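How to Clean a Marble Countertop Without Ruining It

Marble is a soft stone with an expensive reputation. It has put up with a lot over the centuries, but it has no patience at all for lemon juice.

You will need a soft cloth, a mild dish soap, warm water, baking soda and a dry towel. Leave the vinegar in the cupboard, whatever your aunt says about it.

1. Clear everything off. Yes, the mail too.

2. Mix a small squirt of soap into a bowl of warm water. More soap means more streaks, and you will be the one wiping them.

3. Wring the cloth out well and wipe in long, overlapping strokes. Rinse the cloth when the water turns gray.

4. Go over it again with plain water, then dry it right away.

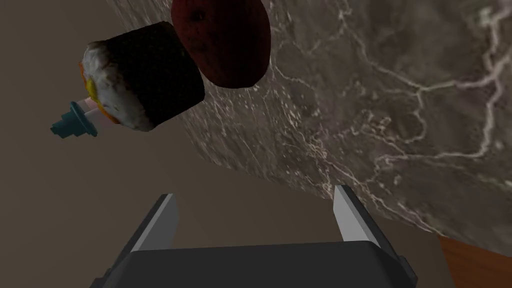
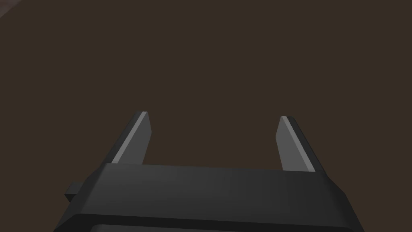
5. For an oily stain, stir baking soda and water into a paste as thick as peanut butter. Spread it over the spot, cover it with plastic wrap, tape down the edges and go to bed. Scrape it off in the morning with something plastic. Old stains may want 2 rounds, or a fruit bowl placed on top.

6. Test the sealer. Drip a little water on the stone and wait 15 minutes. If it leaves a dark patch, the stone is drinking and it's time to reseal. I do mine in October, when I have run out of excuses.

Dull rings that you can feel with a fingertip are etching, and no paste will lift them. A polishing powder made for marble can help with small ones. For anything bigger, call a stone person — mine quoted $169, and I have used coasters ever since.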